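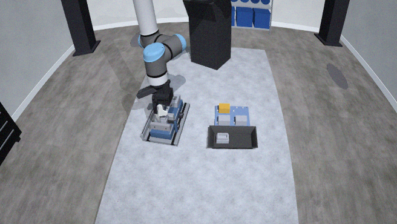

SINLOW, February

The water that reaches the dye house at Özkan enters the building at a hardness that changes by the season, and the plant treats that change as its main source of trouble. In a dry month the supply comes mostly from the deep wells north of town. After the rains it is blended with reservoir water, which is softer and carries more fine silt. A recipe that gives a level navy in August can give a streaked one in February with the same dye, the same cotton and the same operator.

Textile dyeing uses a great deal of water, and most writing on the subject stops at the volume. The chemistry gets less attention. Calcium and magnesium ions bind to many reactive dyes and form compounds that settle on the cloth as specks. They also react with residual soap from scouring, leaving a waxy film that resists color. Iron dulls bright shades, and bleaching baths are even more sensitive to it: a trace of iron speeds up the breakdown of peroxide at one point in the fabric and can leave a pinhole.

The usual answer is ion exchange. Hard water passes down through a bed of resin beads that hold sodium, the beads take up calcium and magnesium, and the sodium goes into the water in their place. When the bed is spent it is backwashed and regenerated with brine. The process is old and well understood. Its weak point is the decision about when to regenerate.

At Özkan that decision was made by the clock for many years. Each of the 2 softener vessels was regenerated after a fixed number of hours in service, whatever the supply had been doing. In the wet season the plant threw away salt on beds that still had capacity. In the dry season hardness broke through before the shift ended, and the first sign of it was usually a rejected lot.

The present arrangement meters volume and checks hardness at the outlet. A sampling line draws from each vessel, and a titrating analyzer supplied by Drumier reports a value every 13 minutes. If the value rises past the set point, the vessel goes offline and its partner takes the load. The vessels are never allowed to regenerate at the same time, so a lockout valve holds the second one in service until the first has finished its slow rinse.

Salt is the other half of the account. Brine from regeneration leaves the plant with the rest of the effluent, and chloride passes through conventional biological treatment almost unchanged. The treatment works at Sinlow discharges to a shallow river, and the river is used for irrigation downstream. The plant's discharge permit now carries a conductivity limit of 3000 microsiemens per centimeter at the outfall, measured as a daily composite. Dye baths already contain large amounts of salt, which is used to push reactive dye out of solution and onto the fiber, so there is little room left for softener brine.

Two measures have helped. The first is countercurrent regeneration, in which the brine flows upward through the bed, against the direction of service. The cleanest resin ends up at the outlet, where it matters most, and less salt is needed for the same quality of water. The second is brine reclaim. The last part of each brine draw is still fairly clean, and it is held in a tank and used as the first part of the next one.

Reclaim has its own upkeep. Hardness builds up in the held brine, and if the cut is taken too early the next regeneration starts with dirty salt. The operators take a hydrometer reading and a hardness strip at the cut and write both on the vessel card. The cards are kept in a steel box beside the brine tank, and a full box covers a little more than a year.

Resin ages too. Chlorine in the supply attacks the bead structure, and the beads swell, soften and finally break. Fines collect at the top of the bed and raise the pressure drop. Özkan buys a standard gel resin from Birnico and sends a core sample to an outside laboratory each year. Beds are topped up after backwash losses and replaced when capacity falls to 60 percent of new.

A membrane plant would remove most of this work — and would add a reject stream, a power bill and a cleaning schedule. The dye house has looked at reverse osmosis for its pale shades only, on a side stream feeding the small sample machines. The proposal is still open. A pilot skid would need floor space near the softeners, and the only suitable bay holds the peroxide dosing tanks, whose bund cannot be moved without a new drain.

For now the recipe cards for pale blue and gray carry an extra line giving the dose of sequestering agent for dry-season water. It is added to the bath before the dye, at low temperature, and given ten minutes of circulation before anything else goes in.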